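The laundry service at Somotholm began with one washing machine and a folding table. It now handles the bedding, towels and clothes of 143 households, and the woman who started it still does most of the sorting herself.

We met at 2 on a Friday, in the back room where the finished bags wait for delivery. She had been up since five.

"People think washing is the work," she said. "The machine does the washing. Pairing and folding is where the hours go."

Socks are the worst of it. Last May she kept a tally of every single item left without a partner and stopped when she got to 200. Most were found later inside duvet covers. She now asks customers in Hustby and Drendov to button their covers before they put them in the bag, and about half of them do.

Small knits get sorted on a bed at home, she told us, and never on a table. They slide off a table. 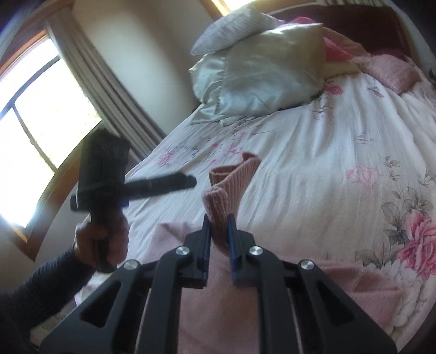
A pink ribbed knit item over a rose-print duvet cover.

She likes a pale cover for the job. Dark socks show up at once, and so does lint. Ribbed knits are laid flat for a minute before they are folded, with the cuffs lined up. She doesn't roll them into balls.

"It stretches the top," she said. "My mother balled everything and we all walked around with our socks down."

A full year of the service costs 2,129 in local currency, paid in two parts. She has been asked to take on Wuisan as well, but the drive is long and she would need a second van. She plans to decide after the summer.

Until then the unmatched socks stay in a box by the door, and customers are welcome to look through it when they pick up.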